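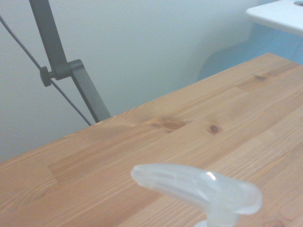

The edge-glued pine top, with its knots left in.

Home Features Workshops Interviews Archive Subscribe

A table made of short pieces

Katsuhiko Nishimura has been making tabletops in Drorkgate since 2000. His shop is on the ground floor of a brick building put up in 1888, and most of what he sells is pine.

"People come in asking for oak," he says. "I send them down the street. I like pine and I know how it moves."

The tops are edge-glued, narrow strips set side by side in the butcher-block way. Many of the strips are themselves built from shorter lengths, joined end to end with finger joints. On a finished top the joints show up as small zigzag seams, and the color can jump from pale honey to orange-brown where one piece meets the next. Some customers ask if he can match the tones better. He can, and he charges for it.

"I used to sort every strip. I'd have them lined up on the floor by color and it took a whole morning. Then a woman bought one I hadn't sorted, a top I'd made for the shop, and she wanted it because of the patches. After that I stopped, unless somebody asks."

He feels the same way about knots. A sound, tight knot stays in. A loose one gets cut out, and the lengths on either side go back in the pile for jointing. He runs his thumbnail around the edge of each one before deciding.

"If it clicks, it goes. A big long knot with the grain swirling around it, I'll put that near the middle if I can. You're going to be looking at it for years, so it might as well be where you can see it."

Nishimura learned the work at Amar, a furniture maker where he spent nine years, mostly at the glue-up bench. He talks about that bench more than any other part of the job. The strips are laid out dry first, then turned one at a time until the end grain suits him, then glued and clamped. He does not like to be spoken to between the first bottle of glue and the last clamp.

"You have a few minutes. My son called once in the middle of one, and I let it ring — he thought something had happened to me."

The shop turns out around 300 tops a year, the bulk of them for kitchens and home offices. A regular order goes to Kwok, the cafe on the corner, which replaces its tables a couple at a time. Nishimura gets the old ones back and sands them down for resale.

On finish he is brief. He uses a matte one. Gloss on pine shows every dent, he says, and pine dents easily. He tells buyers to expect marks in the first month and to wipe up water when they see it. Hot pans need a trivet.

"I had a man bring a top back because his daughter had pressed too hard with a pencil. You could read her spelling words in it. I offered to sand it out. He went home and talked to his wife and they kept it."

He has been asked to supply the furniture chain Vitora and turned it down. The order would have meant a second shift and a bigger press, and he would have had to buy strips already glued. He is not against that kind of table. He has one at home, bought before he had his own shop, and his wife does the bills on it.

The next batch is due out of the clamps in March, four kitchen tops and a long desk. The desk is for the shop's own office, where he has been working off a door laid across two filing cabinets.

Contact us | Copyright 6 March 2020 | Back to top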